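Mavik shows new touring paddle for long distances

2024-11-23

Mavik has presented the Drorno, a touring paddle made for people who stay on the water the whole day. It replaces the Valente, which was in the programme for many seasons. The blade is narrower than before and the shaft bends a little more, so the shoulders get less tired.

Noeline Cartwright, who leads the design work, tested it on a 60 km lake crossing. "After 30 km I usually feel my wrists," she said. "This time I did not think about them."

The first series has 3,000 pieces – all of them with the adjustable shaft. A fixed version will follow in March.
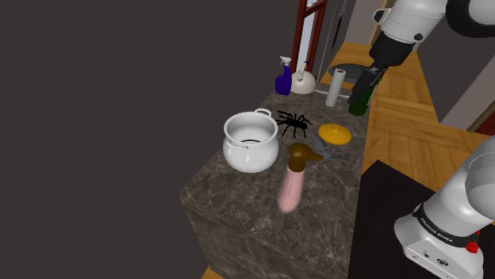
Orders from clubs are handled by Judite Serrano at the Mavik office. Owners of a Valente can continue to buy spare blades and grips, as long as the stock lasts.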